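Re: Trukix gripper kit, worth it?

Tsegereda Bogale wrote:
> Has anybody tried the Trukix kit with the wrist camera? $600 seems
> steep for two fingers and a mount. Does it do OK on shiny stuff?

Hi Tsegereda, we've had ours on the bench since June and I like it a lot (the manual, not so much!). Setup took me 35 minutes, most of it hunting for the right hex key.
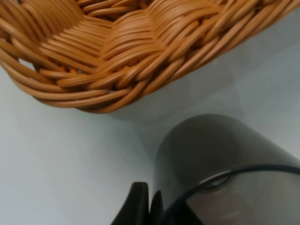 Wrist cam view: fingertips by the metal container, wicker basket behind

I'd skip the Statov cable bundle, it's 64 bucks and way too stiff. Happy to send you my settings for metal if you want them.

Edeltraud Lanz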